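Plaza runs, September

Our robotics club took the rover out to the big plaza again. Deepika Marar wrote the new steering code and I kept the log.

Heading straight for the wide steps
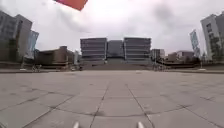

With people about

We set the speed low – Vignesh Nadar wanted it lower still. Anyone on foot gets the right of way. 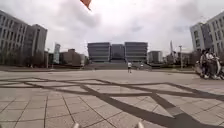

The log came to 3,666 lines, and I've read 246 so far. Prakash Rajan is checking the wheel counts next.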